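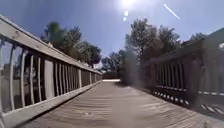

Footbridge with timber deck and railings.

Notes on replacing the level loggers at Evley

In November our office completed the changeover of water level loggers at the Evley pumping site. I have been asked by several colleagues in neighbouring districts to set down what was done, and this post is intended to serve that purpose.

The previous loggers were Cindgate pressure units, installed in stilling wells on the intake side. They recorded every 15 minutes and were read by hand at the end of each month. Over 1,825 days of service the units drifted by as much as 16 millimetres against the staff gauge. The drift was within the limit stated in our licence, but it made the summer low-level records difficult to defend.

Two replacements were considered. The Avram radar sensor is mounted clear of the water and requires no well. The Dromby unit is a submerged type similar to the old one, with a vented cable and a larger memory. Chinyere Nwankwo, who manages our field program, ran both side by side for 8 weeks. The radar sensor gave steady readings except in heavy rain, when it showed short spikes of a few centimetres. The Dromby gave no spikes but had to be lifted and cleaned twice to clear silt from the port.

We selected the radar sensor for the intake and kept a Dromby at the outlet, where the channel is covered and there is no clear line to the surface. Readings from the two are not directly comparable until the datum correction has been applied. Anyone drawing on our files should check the header line first - the correction is recorded there, in metres, with its date.

Calibration is now checked against the staff gauge at every visit, and a difference greater than 5 millimetres is to be reported the same day. The old wells have been capped and left in place. Each radar bracket is rated for a 1,000 newton side load and should not be used as a handhold.

The datum survey for the outlet is still to be signed off. I will post the final figure once it has been received.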